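Home | Stories | Poems | Submit | About

The Picking Cell

Byung-chul Maeng got to the Perkano shop at seven in the morning with his own tools in a canvas bag. The woman at the desk gave him a badge and a cup of coffee and told him the cell was in the back, past the saws.

"It drops them," she said. "The last man said it was the blocks."

"Is it the blocks?"

"He billed us for saying so."

Byung-chul had worked for Drokico for 20 years. He had set up arms in bakeries and in a plant that made hinges. He put his bag on the floor, locked out the power, and felt along the fingers of the gripper with his thumb. One of them moved a little. He tightened two screws and felt it again. Then he went over the air fittings with soapy water and a brush, the way his first boss, an old man named Myung, had taught him.

He found no bubbles. He wiped everything down and turned the power back on.

The bin came next. It had been shifting when the arm pushed against a wall, and every shift put the taught positions off. He set it where he wanted it, put a spring clamp on each side at the back, and leaned on it with both hands. It stayed. He tossed in the green blocks and the red ones and let them lie however they fell.
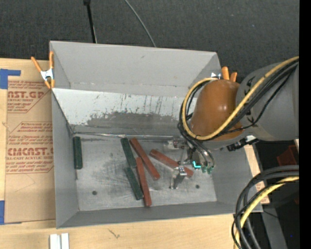 He ran the arm at the slowest speed and kept his hand on the stop button. He had always liked this part of the job. At that speed a machine gave you time to listen to it, and he could hear the air go and the wrist turn. Myung used to shut his eyes for it. Byung-chul kept his open.

The woman from the desk came back at noon with half a sandwich on a paper towel.

"Esum called," she said. "They want to know if they can have 1000 by the end of September."

"A thousand picks?"

"A thousand boxes. I told them I would ask you."

He chewed for a while. The arm went down, closed, and came up with a red block. It held it over the bin, then carried it off to the side and let go.

"Ask me at three," he said.

She pulled over a stool and sat. The arm went down for a green one. She asked if it was always that slow, and he told her no, he would bring the speed up after lunch. She said she didn't mind it slow. They watched it work, and he gave her back the paper towel.

Comments (3)

hingeman: My dad did this kind of work and he never let anyone talk to him during the slow run either. Well, except my mom.

P. in Dayton: So did they get the boxes or not?

lorna_k: I liked the bit about billing them for saying so. We had that exact guy at our plant.

Home | Stories | Poems | Submit | About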